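Hilos > Maquinaria de embalaje > Flejado y paletizado

Cambio de flejadora en la línea 2: lo que hemos aprendido en tres meses. Abro hilo.
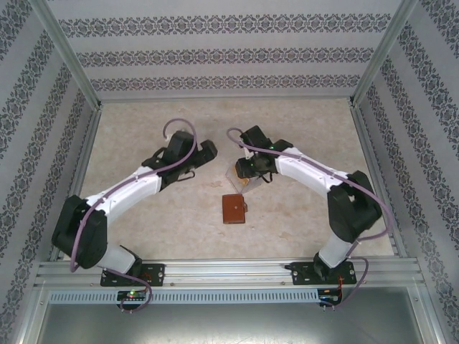
La anterior era una semiautomática con mesa. El operario pasaba el fleje a mano por debajo de la caja, lo metía en la ranura y esperaba. Para pedidos cortos servía. Para turnos seguidos, no.

La nueva es una Cornov automática de arco. Fleje de polipropileno, sellado por calor, tensión regulable desde el panel. La compramos a través de Talukder, que también nos lleva los repuestos de la encintadora.

Primer problema: el arco. Pedimos el estándar y nuestras cajas de formato largo pasaban muy justas. Si entran torcidas, rozan. Hubo que poner guías laterales a la entrada y bajar la velocidad de la cinta en ese tramo.

Segundo problema: el fleje. Teníamos en almacén bobinas de Flinutov compradas para la máquina vieja. El ancho era correcto, el mandril no. Mirad el diámetro interior antes de firmar nada. Nosotros lo miramos después.

La tensión la fijamos por producto y está apuntada en una hoja pegada al panel. Con cartón de canal simple, si te pasas, marca los cantos y el cliente devuelve. Con canal doble hay más margen.

Åsmund Ljungberg, el técnico que hizo la puesta en marcha, nos dejó dos costumbres: soplar el cabezal al acabar el turno y revisar la cuchilla cada 1000 ciclos. Lo primero se hace. Lo segundo se hacía cuando alguien se acordaba, hasta que pusimos el aviso en el contador.

El contador marcaba 3163 al cerrar julio, en la primera tanda de pruebas con producto real. En esa tanda tuvimos atascos de fleje casi siempre por el mismo motivo - polvo de cartón en el canal de alimentación.

Me preguntan por la integración. La máquina da señal de listo y señal de fallo, y con eso el autómata de la línea para la cinta de entrada. No hace falta más. El módulo de comunicaciones que ofrecen aparte no lo hemos cogido.

También me preguntan si compensa. Depende del volumen. Con 100 cajas por turno yo seguiría con la semiautomática. Con 1000 ya no tiene sentido tener a una persona pasando fleje.

Ruido: menos que la vieja, pero el golpe del sellado se oye. Consumo de aire: ninguno, es todo eléctrico.

Lo que cambiaría: pediría el arco una medida más ancho y un juego de cuchillas de repuesto desde el primer día. El plazo de entrega de las cuchillas fue peor que el de la máquina.

Queda pendiente la enfardadora del final de línea. Estamos mirando la Trollosis de plato bajo, por la rampa. Si alguien la tiene trabajando con palés de media medida, que me escriba - me interesa sobre todo cómo va el corte del film.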